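Delivery carts change the shift for Fladergate couriers

Gerent, the parcel firm that covers the east side of Fladergate, has moved 10 of its walking routes to sidewalk and street carts that drive themselves, and the couriers who used to walk those routes now spend most of their day at screens in the depot on Venter Street.

The carts are made by Zorkulex and went into regular service in October. Each one is loaded by hand before 8 a.m. and follows a set route through residential blocks. A courier at the depot watches the camera views and takes over when a cart stops and asks for help, most often at a driveway or a parked car.

Gerent said the carts delivered 3072 parcels in their first month. No jobs have been cut, the company said, and hourly pay is the same for depot work as for walking routes. Couriers who move indoors lose the weather allowance, which came to over $200 a month for some of them.

That has been the main complaint at staff meetings. Other couriers have welcomed the change, pointing to sore knees and heavy bags. Parcels that need a signature, and any delivery with steps to the door, are still made on foot.

Rain has brought its own work. Water on the lens blurs parts of the view, and couriers at the desks have asked for a rule on when a cart should be called back for wiping. For now it is left to whoever is watching. Gerent said it is testing a lens cover and will write a rule once the test is done.

The company plans to offer training to all of its walking couriers by spring. Those who finish it will get a one-time payment of $500. They can ask to go back to a walking route after three months if one is open.

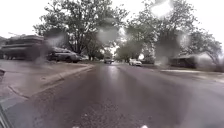
One courier on the early shift said the desk was easier on the back but harder on the eyes, and that a short break every hour would do more good than the payment.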